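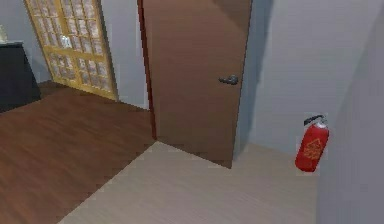 Doors first, then everything else

The safety lead at Jotov talks fast. Twenty minutes between calls, coffee going. We wanted to know how a home robot firm writes its house rules, the ones its Stimis software has to pass in simulation before a real unit goes anywhere.

"Start with doorways. Always. An open door is a moving wall, treat it like one."

Rule 4 in the handbook, for the record. Slow down at any open door, and stop if the far side is hidden. 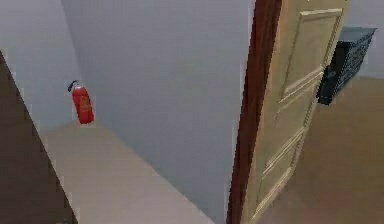 "People want to argue about speed. Fine, but I care more about what you do when you can't see round something." Fire extinguishers get their own line too. Never touch, never park in front, keep the way to it clear. "A firefighter is not going to wait for teh robot to replan."

The last release ran 976 trials in the Hepburn test home. Every contact with a door gets logged, even a light brush. 5 of those and the build goes back.

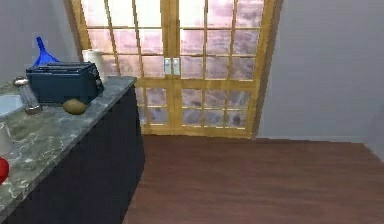 Kitchens, and the counter edge

Harder, they say. Glass, fruit that rolls. Nothing set down near the edge, and no reaching over a toaster. "We wrote that one after a bad week with Drinex", an older planner, since dropped.

Do passing runs mean its safe? "No. Means you can start asking." Then the next call came in.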